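The Bench That Takes Computers Apart

A subscription service from Skestik promises small repair shops a robot that can handle memory, drives and cables. We spent time with one.

By Daryna Onyshchenko

Old office computers come into refurbishing shops by the pallet, and most of the labor goes into the same few minutes of work repeated all day. Open the side, check the memory, swap the drive, close it up. Skestik thinks that work can be rented out to a machine.

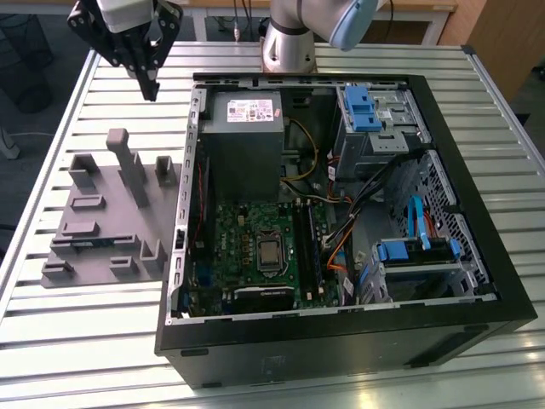
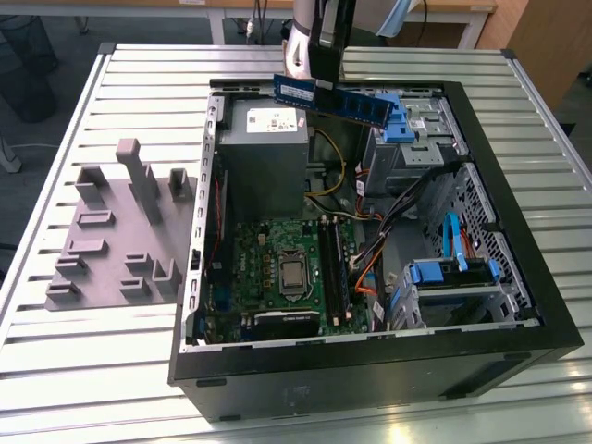
Desktop towers open on the slatted bench, with the gray fixture plate at left. Photos: Daryna Onyshchenko

The company's service is called Cetano. For 3000 dollars a month, a customer gets the arms, the grippers, the slatted bench, a set of fixture plates and a support line. Installation costs another 600 dollars. There is nothing to buy outright, and the contract can be ended with 30 days' notice.

The computer goes on its side with the cover off and the interior facing up. A person still has to do that part. Side panels come in too many styles, and Skestik decided early that it wasn't worth teaching the arms to deal with them.

Memory is the job Cetano is sold on. The gripper takes a module by its upper edge, carries it over the case and lines it up with the slot. Then it pushes, and this is where most of the engineering went. A memory stick needs a firm, even press, and a press in the wrong place can ruin a board. The arm stops if it feels resistance too soon, backs off and tries again. After a third failed try it asks for help.

The fixture plate matters more than it looks. It has posts and slotted holders that keep parts in known positions, so the arm doesn't have to hunt for them. Customers can order plates for their own mix of parts or print them in-house from files Skestik supplies. I would order at least one spare.

Cables are the weak point. An older tower is full of them, looped from the power supply and strung across to the drive bays, and no two machines have them lying the same way. Cetano can be taught to move a loose cable aside, but it is slow at it and gives up often. The manual suggests tucking them out of the way by hand first. In a shop with steady help that is a minor chore. In a one-person shop it eats up a good part of the time saved.

Galbraith, a refurbisher that has had a bench since January, keeps a log of every job. By the time I visited, it had put 1244 towers through. The staff told me they now give the robot only memory and drive work, and only on models they see often. Anything unusual goes to a person.

They were happy with it on those terms. Their main complaint was the software, which makes you set up each new case model from a long series of menus. Skestik says a shorter setup is being tested.

The nearest competitor is Sultari, which sells its system instead of renting it. Sultari's arm is faster but it comes without fixtures, and training costs extra. A large shop with its own technicians may prefer that. For a smaller one the monthly plan is easier to live with - and easier to get out of.

Cetano is open to new customers as of 2022-06-13. Skestik will run a trial on a shop's own machines before any contract is signed, and I'd bring the ones with the messiest wiring.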